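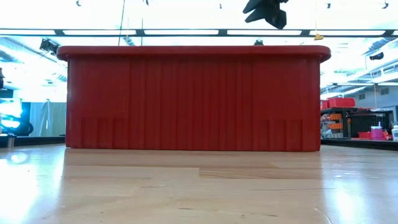

Alina Voicu
Race Data Support, Irnomstead Racecourse

Ticket 411: Sectional times missing from the results page
Opened by: Margareta Neagu, racing office
Status: Resolved

Reported problem
Margareta wrote in after the third race to say that the finishing order had gone up on Plateo as normal, but the sectionals column was blank for every runner. Races one and two were fine. She had already reloaded the page and tried the other browser (thank you, that saved me a job!).

Log

1. Checked the tracking feed first. All 8 saddlecloth tags were live from the stalls to the line, and the raw file had a full set of splits in it. Lovely clean data too, the best we've had on the straight course since the masts were moved in June. So the times existed, they just weren't getting onto the page.

2. Restarted the Plateo import. No change. Restarted it again with the feed paused - still no change, although the going report vanished for a minute and came back. I've put that down as a separate ticket.

3. Rang Costel Toma in the clerk's office and asked whether anything on the card had been altered. It had! The third was moved to the inner track before racing, with the rail out, and the distance was shortened by 23 yards. Costel had updated the official distance but the course map in Plateo still had the old one.

4. That looked very promising. Plateo won't publish sectionals if the last furlong marker sits outside the mapped distance, and it doesn't show an error, it leaves the cells empty. I loaded the inner track map and ran the import for race three only.

5. Splits appeared for all runners except Vasiliu, who finished second. His row showed a finishing time and nothing else.

6. Luminița Mocanu spotted this one. Vasiliu's tag had been swapped at the start and the new number was typed in with a space after it. Took the space out, ran the import once more, and there he was, with the quickest final furlong in the race. Really pleased to see that one on the page, his trainer had been asking.

7. Compared the published splits with the raw file line by line. All match. Jurico, the winner, shows the same overall time on both.

Fix
Course map changed to inner track for race three. Tag entry corrected. No restart needed for the later races, which were all on the outer and came through by themselves.

For next time
If the rail moves, please change the map and the distance together. They are on different screens, and I've asked for them to be put side by side.

Margareta replied: "All showing here, and the printed sheet is right as well. Brilliant, please close."

Closed 15 Aug 2020, AV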